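Mis à jour en décembre

Vendredi, tard. Repris la comparaison des contrôleurs en simulation, Brotia d'un côté, Rissanen de l'autre. Même bras, même pince, mêmes poses de départ. Marcelino Brito avait laissé la raideur en rotation à 35 pour l'un et à 33 pour l'autre, ce qui fausse toute la série de mercredi. À refaire. J'ai fixé 35 partout et relancé.

Premier constat : Brotia suit mieux la consigne en approche verticale, Rissanen amortit mieux au contact. Sur le bol orange, isolé au milieu de la table, aucun écart notable. Près de la caisse jaune, Rissanen prend des détours que je ne m'explique pas. Ayuba Agbeko soupçonne le volume de collision de la caisse, généré en enveloppe convexe – donc plein. Vérifier dans le fichier Camton avant de toucher au planificateur.
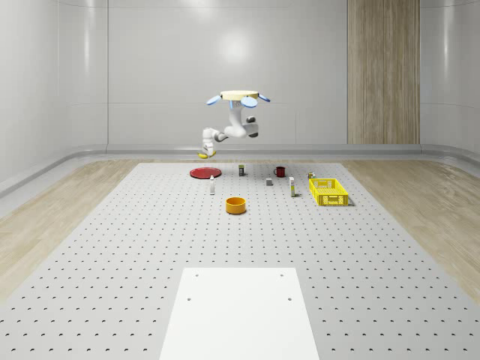
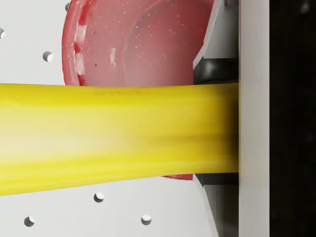

Côté caméras, la vue générale suffit pour l'approche mais ne vaut rien pour juger la prise. La vue rapprochée donne le contact, au prix d'un champ très étroit. J'ai testé l'affichage alterné, pénible à lire, puis les deux flux en parallèle avec un horodatage commun. Décalage constant de 33 ms entre les deux. Constant, donc corrigeable – je l'ai soustrait au dépouillement.

Pour la pince : avec l'effort de fermeture par défaut, les objets longs pivotent pendant la levée. Réduire la vitesse de fermeture change peu de chose. Augmenter le frottement des doigts règle le problème, mais la valeur nécessaire me paraît irréaliste et Ayuba est du même avis. Il propose de modéliser une surface de contact plus large. Je préfère mesurer d'abord sur la pince Prerkska, au banc, lundi si le capteur d'effort est revenu d'étalonnage.

Bilan de la série : 111 essais exploitables, journaux complets. Les autres sont à jeter, le solveur a divergé au pas 665, à chaque fois au même endroit. Graine aléatoire notée dans le cahier. Relancé une dernière fois à 22 h avec un pas de temps divisé par deux, résultats demain matin.

2 commentaires · 5 partages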